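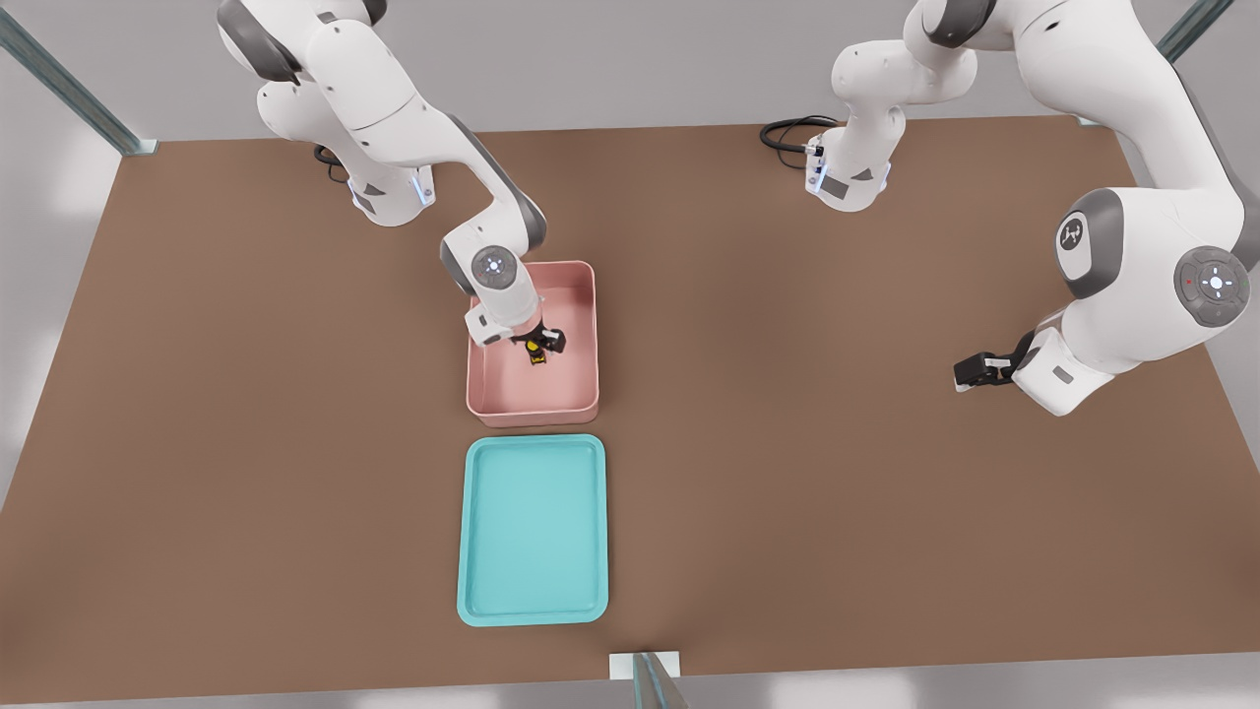 I've been through the quote from Güler twice now and I think we can do the two-arm cell this year, as long as we settle the layout before we sign anything. The simulation has been a huge help with that. With both arms mounted at the back edge and the front left clear, there is room for a bin and a tray one in front of the other in the middle of the table, and the left arm can get its gripper right down to the floor of the pink bin while the right one waits out over the bare table. That was my big worry in July, when all we had was a pencil sketch and a lot of hand waving, and I'm really pleased with how it looks!

Replies to the earlier message are in between the quoted bits.

> Date: April 16, 2021
> To: Pimwood workshop list
> Subject: Second arm - do we really need it?
>
> Before we go any further, could somebody set out why we are
> pricing two arms? The sorting job is small parts out of a
> bin and into a tray. One arm can do that. Inunis quoted us
> for a single arm and it was a lot easier to swallow.

One arm can do that, yes, and if sorting were all we ever wanted I'd say buy one and spend the rest on decent lighting. But the list of jobs people sent in has a good many where something needs holding still while something else is done to it: lids, bags, anything with a lead on it. We can fake the holding with clamps and jigs, but every jig has to be designed, made, stored and found again. I added up what we spent on fixtures for the old pick and place machine and it was painful reading.

The other thing is the table. Whichever way we go we are paying for a table, a frame and the safety work, and those cost nearly the same for one arm as for two. If we buy one now and add another later, we pay to have the table drilled and the safety assessment done all over again.

> I also don't see where it would all go. The bench in the
> back room is already full and I don't want to lose the
> walkway.

Fair point, and I don't want to lose it either. The frame goes against the wall, and the bench moves to where the old shelving is. The arms sit at the back of the table, so the cables come out behind the bases and stay away from our feet. What the simulation doesn't show is the controllers. There are two of those boxes and they need air round them, so please could whoever is measuring the room allow for a shelf underneath and for getting a hand in behind it.

> What is the actual figure? The spreadsheet has three tabs
> and none of them agree.

Sorry, that was my doing. I've deleted the old tabs. What remains is this, all before VAT:

Table and frame, from Plumach: 3959
Bins and trays, a full set plus spares: 300
Spare fingertips for the grippers: 200
Arms, grippers and controllers: as per the Güler quote, which is in the shared folder and which they've asked us not to paste into emails

The Plumach price includes delivery but not putting it together. I'd be happy to do that with a couple of helpers, and would quite enjoy it. The line for bins and trays might look like a lot for plastic, but I'd like us to get plenty of the same ones and stick to them. Last time we bought odd ones as we went along, and every change of height meant teaching the machine its positions again.

I've put nothing in for cameras. We need to talk about that separately, as it depends on whether parts arrive in any old heap or laid out one by one. My guess is that we'll want one over the bin at least. If you have a strong view, please send it to the list and not just to me.

> Last thing, is the simulation any good as a guide? It looks
> nice but so did the brochure for the last machine.

Good for some things! I trust it for reach and for whether the arms would bump into each other. I don't trust it for gripping. Small, dark, slippery things are a misery to pick up in real life, and a simulated finger closing on a simulated part says very little about that. So before we order I'd like to take a box of our own parts to the Güler demo room and try them on the real gripper. They've said yes to a half day, and there's space for a few of us if anyone fancies coming along.

Still open, then:

- measure the back room, with the controller shelf
- ask Inunis for a two-arm price so that we're comparing like with like
- ask Plumach how long delivery takes at the moment
- pick the parts for the demo, awkward ones please

I can do the Inunis and Plumach calls. Could I have offers for the measuring? The tape is in the top drawer with the callipers, or it was when I last looked.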